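Sunow Surface Items: data card

Version notes, contents, labelling rules and known gaps

Summary

Sunow Surface Items is a set of still pictures of small household and workshop objects standing on, or held over, flat furniture tops: cabinets, benches, shelves and side tables. It holds 2,000 pictures, of which 1,062 have been labelled by hand. The rest are supplied without labels. The set is meant for work on naming and sorting everyday objects, in particular objects that share a surface but do not belong together, such as drinks cans and hand tools.

The set was put together at Pravley and is looked after by Libor Oravec. Labelling rules were written by Archana Bajpai. Questions about the rules should be sent to her and not to the general address.

Contents

pictures/ — all stills, one folder per furniture piece
labels/ — one text file per labelled picture
rules.txt — the labelling rules in full
changes.txt — corrections made after first release

Object groups

There are 30 object names, arranged in 9 groups. The groups used most often are:

drinks — cans, bottles, cartons, cups
small tools — screwdrivers, bits and bit holders, pliers, tape measures
fixings — screws, hooks, wall plugs, cable ties
desk items — pens, staplers, rulers, notebooks
cleaning — cloths, sponges, spray bottles

An object is named by what it is for. A jam jar with screws in it is labelled "fixings container". A jam jar with nothing in it is labelled "jar".

Labelling rules, short form

Each object gets one name and one place. The place is one of: on surface, above surface, inside another object, on floor. "Above surface" is used whenever there is a visible gap between the object and the furniture top, however small.

Sets kept in a holder are labelled once, under the holder. Single bits are labelled only when they lie outside it. The earlier practice of labelling every bit was dropped in August, as two labellers rarely agreed where the bits were packed closely.

Printed graphics may support a name but do not replace the shape. If a can has no legible text, the label stops at "can" and the contents field is set to "unsure". Colour is recorded as the main body colour only.

Shadows, smudges and speckles are not labelled. Furniture tops are given a colour and a finish (matte or gloss). Material is left out unless the furniture list for that folder states it.

Worked entry

The entry below is from the grey cabinet folder.

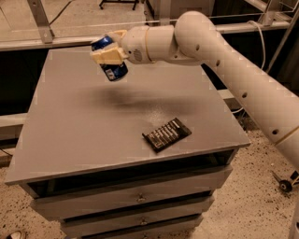 object 1: can; group: drinks; colour: blue; place: above surface; contents: unsure
object 2: bit holder; group: small tools; colour: black; place: on surface; contents: metal bits
surface: cabinet top; colour: grey; finish: matte

Stojanovska: I would keep the old per-bit labels in a separate file. For sorting a tool drawer the holder alone is enough, but for checking whether a set is complete it tells you nothing, and that is the job most people in a workshop want done.

The per-bit labels have been kept. They are in labels/old_bits and cover the first release only. They have not been checked against the present rules and should not be mixed with the main labels.

Known gaps

Drinks are over-represented, and cans more so than bottles. Pale objects on pale tops are scarce. Glass is poorly covered throughout, and the cleaning group has very few spray bottles lying on their side.

The contents field is weak for closed containers. "Unsure" is the correct entry in these cases and should not be treated as missing data.

Using the set with Lisero

The label files can be read by Lisero without conversion. Older copies expect the American spelling of "colour" in the field name — change the field name in the settings file, not in the labels.

Corrections

Send the folder name, the picture number and the proposed label. Accepted corrections are listed in changes.txt with the old value beside the new one.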